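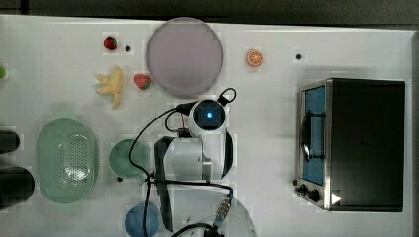 What does a regional labor market survey measure that the monthly payroll count does not? It measures hours, vacancies and quit rates at the level of the individual plant or warehouse, which the payroll count adds up and hides.

The visit to the Travirero survey office in November was arranged to see how those plant-level numbers are collected and cleaned. The office covers the Grarnov district and the smaller towns along the river. It opened its processing floor to outside users of the data from 9 a.m. to mid-afternoon, with a site visit to one respondent firm, Boateng, after lunch.

## Sample and response

The panel has 1,077 establishments. In the most recent round, 798 returned a usable form, a response rate of 74.1 percent. The rate is higher among large employers. Staff attribute this to payroll software: a firm with a payroll department can export hours by job class in a few minutes, and a firm with six employees has to work them out from time cards.

Nonresponse is handled by reweighting within cells. A cell is a combination of industry and size class. When a cell has fewer than 8 responding establishments it is merged with the next size class up. I asked whether merging upward biases hours, given that small firms use more part-time workers. The office has tested merging downward on old rounds and found that average weekly hours changed in the second decimal place for manufacturing and by more than that in retail. The retail figure was not released to visitors. It should be.

## Hours definitions

The form asks for hours paid, then separately for hours worked. Most published tables use hours paid. The gap between the two is vacation, holidays and sick leave, and it widens every summer. Anyone computing output per hour from the district tables should check which column was used. The column headings in the spreadsheet release are "Hrs A" and "Hrs B," and the key is on a separate sheet.

Overtime is recorded only if paid at a premium. Salaried staff who work long weeks appear at their contract hours.

## Vacancies

A vacancy is counted if the job could start within 30 days and the firm is recruiting from outside. Internal transfers are excluded. This matches the usual practice elsewhere, but the reference date here is the last business day of the month, so seasonal hiring shows up earlier in the series than a reader might expect.

Editing is done in a program called Ellik, written in-house. It flags any establishment whose employment moves by more than 11 percent between rounds. A clerk then calls the firm. Most flags turn out to be real changes, and the clerk enters a reason code. The codes are kept but not published. A table of reason codes by industry would be more useful to me than several of the tables now in the release.

## Boateng

Boateng is a packaging supplier with two shifts. The payroll office showed how the form is filled in. Temporary agency workers are left off, correctly, as they are on the agency's payroll. The result is that a busy month at the plant can show flat employment in manufacturing and a rise in business services. Boateng tracks agency hours for its own budget, and the survey does not ask for them.

The tour of the production area was short and added little on measurement.

## Notes for data users

- Revisions are published once, with the following round. There is no annual benchmark.
- Seasonal factors are estimated for the district total only.
- The Grarnov boundary was redrawn to include the freight yard. Earlier rounds have not been recalculated, so there is a level shift in transportation.
- Requests for unpublished cells go through the office by letter or email. Turnaround was quoted as three weeks.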